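A thread about buns, and by extension about how we measure whether a robot with two arms is any good at using both of them. Long. Put the kettle on.

Background for people who followed me for the cycling: I work on bimanual manipulation in the Rikstead group. Two arms, a kitchen task, a policy trained on human demonstrations. The task is a steamer, some buns and a plate. It has eaten my spring.

The usual way to report this sort of work is a success rate. Were the buns on the plate at the end, yes or no. Average over trials, bold the biggest number, go home.

My trouble with that: you can score very well with one arm doing all the work while the other hangs in the air like a man holding his wife's handbag. The success rate can't see it. Reviewers can't see it either, as the video is at eight times speed with ukulele over it.

So we tried something dull. We call it Hollis scoring, after the meeting room where we had the argument. You cut every demonstration and every rollout into contact phases: which hand is touching what, and whether the other hand is helping, waiting or in the way.

"In the way" is a real label. It has its own colour in the plots. The colour is a sort of mustard and there's a lot of it.

The annoying cases are the ones where one hand is near a lid handle and the other is over by the pot. Is the second hand waiting or helping? From the wrist view alone you can talk yourself into either.

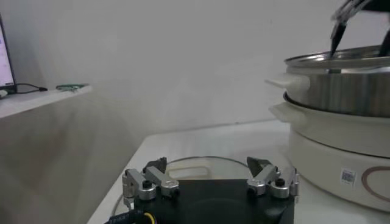 Pirmin Aigner: Surely you just define helping as contact and be done with it? Anything else and you're labelling vibes.

Fair, and that was our first version. Contact only. It breaks as soon as a hand holds still on purpose. A person steadying a pot may only touch it when it starts to slide, and we'd like to give the policy credit for the same good manners.

What we do now: a hand is helping if, when you take it away, the other hand does worse. You freeze the second arm at its rest pose, run the same policy from the same starting layout and compare. No vibes, lots of waiting about.

"Lots" meaning 271 paired trials. Each pair wants the same starting layout twice, and a steamed bun is a soft thing with opinions. I have spent more of this year nudging dough into position than I have spent with my family.

We did look at simulating it. The simulated bun behaved like a snooker ball, then like a wet sock, then it left the room through the wall. Back to the table we went.

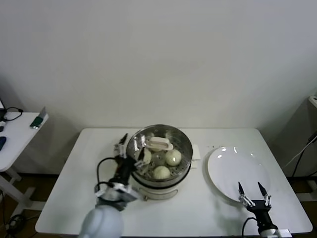

Left arm in the basket, right arm by the plate. The labelling tool gives you a keypress for each.

Results, since some of you have scrolled straight here. We had 3222 labelled phases across everything. In 226 of them the second hand passed the take-it-away test.

I'll let you do the division. It's a single-digit percentage, and this is from a policy we had been introducing at talks as "strongly bimanual". I made that slide. It had an arrow on it.

The human demonstrations also have plenty of idle second hand in them, so the policy may simply have learned from us. It has picked up our habit of standing near the cooking and looking involved.

The part I do like: helping phases bunch up in 2 places, the lid and the moment a bun leaves the basket. Everywhere else you could swap the second arm for a coat stand and the success rate wouldn't budge.

Which gives you something to do on a Tuesday. Collect more demonstrations of those two moments and stop padding the dataset with complete runs, most of which is one arm commuting between pot and plate. 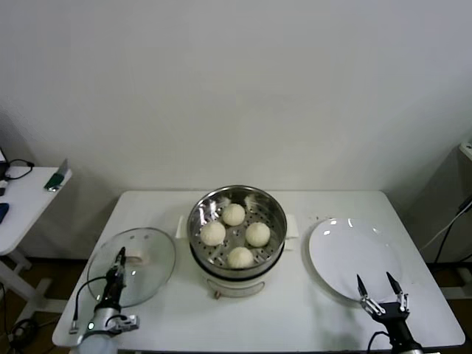
Four buns, lid off, plate to the right.

Things this doesn't show. It's one task, one kitchen gadget, one policy. Freezing an arm is also a slightly rude test: the policy has never seen its own arm go limp, so some of the drop could be confusion and not the loss of any help. We have a control for that. It's half finished and I don't trust it yet.

Someone will ask about Drastska, the other scoring scheme going round. It looks at how closely the arms move in time with each other. Perfectly sensible, though by that measure two arms waving goodbye do brilliantly.

The labelling tool is called Fliltix. I didn't name it and I can't spell it without looking. It'll be up once I've removed the comments in which I swear at it.

Write-up to follow when the control is done. If your own policy has a second arm, freeze it and see what happens. Mine was a bad afternoon, but I've had worse from success rates.

And yes, we've been asked whether anyone eats the buns. Same ones since April. Please don't.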